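Section 4. Running the kitchen sim demo on open day

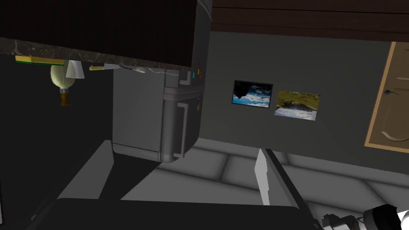 How long does one visitor run take?
Two minutes at the stick, plus the reset. Plan on 30 visitors in an afternoon if the line keeps moving.

Read 4.1 before doors open. Rest can be read at the desk.

4.1 Before visitors arrive

1. Power on the Hekier workstation first, then the big screen. Other way round and the screen comes up at the wrong size.
2. Log in as demo. Password is on the card inside the desk drawer, not on the wall any more.
3. Start the Ferel simulator. Wait for the kitchen to load all the way. Floor tiles come in last.
4. Open Session > Load > openday_kitchen. Do not load kitchen_old, grasp settings are wrong in that one.
5. Plug in the hand controller, left USB port. Light goes green.
6. Move the stick a little each way. Arm on screen should follow. If it lags see 4.4.
7. Press Home. Wait for the arm to stop.

NOTE: The scene file was last changed 28th February. If your copy is older, get the new one off the shared drive before you do anything else.

CAUTION: Step 4 overwrites whatever session was open. Save student work first!

4.2 With a visitor

1. Seat them, adjust the chair, headset stays on its hook unless they ask.
2. Say what the stick does. Forward, back, side to side, trigger closes the gripper. Keep it short, they want to drive.
3. Press Start. Timer shows top left of the operator screen (yours, not theirs).
4. Let them bump into things. Nothing breaks.
5. At two minutes the arm freezes by itself. Thank them, hand over the Prarnel flyer, next person.

Small kids: set speed to Slow under Options. Set it back after, people forget.

Camera view can be turned with the thumb wheel. Visitors find it by accident and end up with the kitchen tipped over at some mad angle. Press View Reset. Takes a second. If they like it tipped leave it.

NOTE: Some visitors get queasy watching the view move. Offer the chair at the back, turn off Follow Camera for the next run.

4.3 Reset between runs

1. Press Stop.
2. Press Reset Scene, not Reload. Reload takes around 400 seconds on this machine and you will lose the line.
3. Check the arm is home.
4. Check small objects went back to their start positions. If any are left over from the last run press Reset Scene again.
5. Wipe the controller.

Physics log fills up at 1,000 resets. Warning pops up in yellow. Click Clear Log and carry on, nothing on it is needed for open day.

4.4 If something goes wrong

Arm lags: close the browser. Someone always has the browser open.
Arm does not move: controller unplugged, or Stop still on. Check both.
Gripper stays shut: tap trigger twice, then Home.
Objects drift or shake: Reset Scene. If they still shake, physics step got changed, set it back to Default under Options > Physics.
Screen black, workstation on: wrong input. Remote is taped to teh underside of the desk.
Nothing works: restart from 4.1 step 1 and send the line over to the Leclerc arm in the next bay.

CAUTION: The Leclerc arm is a real one. Visitors stay behind the yellow tape. Only trained staff inside the tape, and the E-stop is in somebodys hand the whole time its powered.

4.5 Closing down

1. Stop, Home, then exit Ferel from the menu. Do not just kill the window, session file gets locked.
2. Write the number of runs on the sheet.
3. Screen off, workstation off, controller in drawer.
4. Leave leftover flyers on the desk for August.

Contact: the demo desk, Prarnel Robotics Lab | © Prarnel | Back to top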